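Contents | Previous | Next | Index | Glossary

Chapter 8
Working Rules for Arms in Shared Rooms

Most of the rules in the first half of this book were written for cells: a fenced floor, a gate with an interlock, a painted line. This chapter deals with arms that work where there is no fence. They work at kitchen counters, packing benches and reception desks, and people walk past them. The fence is gone, so its job has to be done by other means, and most of those means are procedures that someone has to carry out every time.

By the end of the chapter you should be able to write a setup sheet for an arm at a counter, choose a speed limit and defend the choice, and say who may restart the arm after a stop.

8.1 Where the rules come from

Three kinds of document govern a shared-room installation. The first is law, which differs by country and is usually short on detail. The second is the published standard, which gives methods for risk assessment and limits on force and speed. The third is the site rule, written by the people who run the arm. Site rules may be stricter than the standard. They may never be looser.

Students tend to give site rules the least attention, and yet these are the ones an operator reads. At Marnow, a small integrator we will follow through this chapter, every site rule fits on one sheet and carries the name of the person who can change it. For the counter installations that person is Edith Bermúdez. Her first version, issued in January, ran to 161 lines. Operators signed it without reading it, and she cut it.

8.2 The task boundary

A risk assessment covers a task, and the task includes the objects handled. An arm assessed for moving paper goods has not been assessed for glass. If someone sets a full jar within reach of the gripper, the assessment no longer describes the work, even if the arm never touches the jar.

The practical rule is to list two groups of objects on the setup sheet: those the arm is meant to handle, and those allowed to stand inside its reach. Anything on neither list is moved before power is applied to the arm. Liquids need their own line. A closed bottle and an open one are different objects for this purpose — the second can reach the wiring.

Containers need care too. A box with its lid off lets the gripper in from above, but its walls hide the fingers from anyone standing to the side. The operator must stand where the inside of the box can be seen, or must use a lower speed. 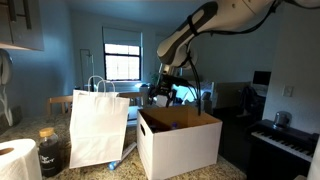

COUNTERTOP WORK

An arm reaching down to an open file box has three things to clear: the rim of the box, whatever stands beside it, and its own cables. External cables are the one most often left off the sheet. Cables that hang past the wrist swing when the arm turns, and they can catch a bag handle or a box edge that the gripper itself would miss. Measure clearance from the lowest point of the cable with the arm in its working pose.

Bags and bottles on the same surface should be entered by type and position. A bottle on its side can roll, so the sheet should say whether that is permitted. Marnow permits it for plastic bottles with the cap on and forbids it for glass.

8.3 Before the first motion

The operator checks the stop button, then the lists, then the cables, in that order. The first cycle is run at reduced speed with one hand at the stop. After any stop that was not planned, only the operator named on the sheet may restart the arm, and the cause is written down before the restart.

Section 8.4 works through a complete setup sheet by Ajith Rao, including two entries that were later found to be wrong. Read it with the blank form in Appendix C beside you.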